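Foam pads on a hand-held gripper, or bare printed fingers? (student project)

3 min read

Kourosh Tabrizi

I'm in second year and our robotics club has a project on the go where we collect grasping demonstrations by hand, then train a policy on them for the club arm. We built two hand-held grippers from the same parallel-linkage plans. The objects are ordinary kitchen and bathroom things. The sugar dispenser is our hardest one because the weight is all in the bottom and the glass wants to rotate once you lift it.

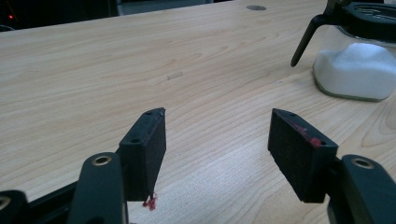

Our total is 2,502 demonstrations so far, logged with the Eltar scripts. The trouble is that the pads compress, so the finger width we record at contact doesn't match the real width of the object. On rigid things like glass it's a small error. On anything squashy I can't tell how much of the closing is the pad and how much is the object. My partner wants to take the foam off and grip with bare plastic. I'd like to keep it and correct for it in software. We present in April and I don't want to throw out what we have. What have other clubs done?

Rezaei

Keep the foam. Bare plastic will slide on glass and you'll end up squeezing much harder than you need to, and the policy will learn that as well.

What you want is a calibration table. Take a rigid block of known width, close on it at a few different forces, and write down what the gripper reports each time. The difference is your pad compression. Do both fingers together, and repeat it whenever you change pads. We did ours every 200 demonstrations and the numbers drifted more than I expected – the foam takes a set after a while and doesn't come all the way back. Store the raw width in the log and apply the correction afterward, so you can redo it if you find a mistake.

For soft items, tubes especially, I wouldn't trust width at all. Use it as an open/closed signal and let the wrist pose carry the rest.

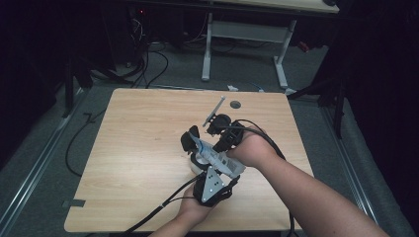 Also look at how you hold the thing. If one person steadies the body with the second hand and another person doesn't, the approach paths come out quite different. We picked one style, wrote it on a card and made everyone stick to it. It cut our rejected runs down to 6 in the last batch.

Anier

We use bare fingers and it's fine. Just go slower.

Nurkov

Depends what your arm has on it. If the robot's fingers have the same foam, leave it on the hand-held one. If they don't, you've got a mismatch no correction is going to fix. Square jars are a good check for this. Pick up the same jar with the hand-held gripper and then the arm, 2 tries each, and compare the recorded widths on the flat sides.

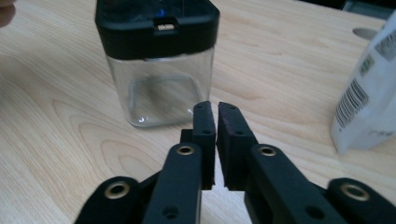 Do the pads need to be replaced in pairs?

They should be, even if only one looks worn. A fresh pad against an old one moves the centre of the grasp toward the softer side, and your calibration was done with both at the same stiffness. Mark the date on the back of the new ones before you screw them on.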